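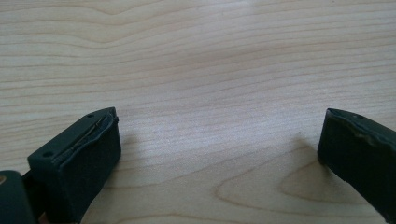

Student Work > Design & Everyday Life

What Does a Kitchen Table Do All Day?
Yiran Zhong, summer project report, 14 July 2022

When I told my roommate I was going to spend a whole term on kitchen tables she laughed at me, and then she talked for half an hour about the one she grew up with. That happened with pretty much everyone I brought it up to! People don't think they care about their table until you ask, and then out come the homework fights and the burn mark from the fondue pot.

My question was pretty simple. I wanted to know what people do at the kitchen table when they aren't eating. I had a hunch that eating was a small part of it (my own family mostly ate in front of the TV and used the table for bills, sewing and arguing), but I had no idea if we were normal.

How I did it

I asked 16 households to keep a table diary for two weeks in January. Each one got a little notebook and a pen on a string, and whenever somebody sat down at the table, or dumped something on it and walked off, they were supposed to write a line. Just what it was and what time. I'd planned to use a phone app for this called Nata, but two of the grandparents hated it and one kid kept deleting the entries, so paper it was.

Most of the homes were in Brollau, where I live, and a few were out in Stirnetti where my aunt could talk her neighbors into it. So no, this is not a fair slice of the whole country. It's people who were willing to be nice to me or my aunt.

I got 743 entries back. I was hoping for 1,000, but the second week got pretty thin in a lot of the notebooks and one was turned in with soup on it, so I lost a couple of pages there. I typed everything up myself and sorted it into groups, which took way longer than the interviews. Is peeling potatoes "cooking" or "talking to Grandma"? One family wrote both on the same line every single time.

What I found

Meals were the biggest single group, but they came to less than half of the entries, so my hunch sort of held up. After meals came paperwork and school stuff, then what I ended up calling "landing," meaning mail, keys, groceries, a coat, somebody's trumpet case. Landing things tended to stay put until dinner and then get moved to a chair. Then there was a long tail of things I never would have guessed, like cutting hair, repotting plants and fixing a toaster.

The part I liked best was the late entries. I'd figured the table was dead after nine, but the notebooks were full of people sitting there by themselves with tea or a crossword. Mrs. Cao, who has the apartment below mine, had a late entry nearly every night and the line was always the same word: "sitting." I asked her about it when I picked up the notebook and she said the couch is for when you're tired and the table is for when you're thinking. I wrote that on the cover of my binder.

Size didn't seem to matter as much as I thought it would. 4 of the homes had tables so small that only two people could eat at once, and those notebooks were some of the fullest. What did matter was where the table stood. If it was by a window or near the stove it got used all day long, and if it was off in a dining room it mostly collected laundry and got cleared for birthdays.

Stuff that went wrong

Writing things down changes what you do, and I should've thought about that sooner. One mom told me they had eaten together more that week than they had since summer, with the notebook sitting right there judging them. Also, teenagers don't write in notebooks. I'm sure I missed a lot of midnight cereal.

And January is a cold month where I live, so everybody was inside. I'd love to try it again in warm weather and see how much of this moves out to the porch.

If I get to keep going

I'd like to go back to the same families with a plain drawing of their kitchen and have them mark who sits where. Nearly everyone told me they had "their" chair, and I didn't ask about it properly the first time. My aunt says hers has been the one closest to the phone since before I was born, even though the phone's gone now.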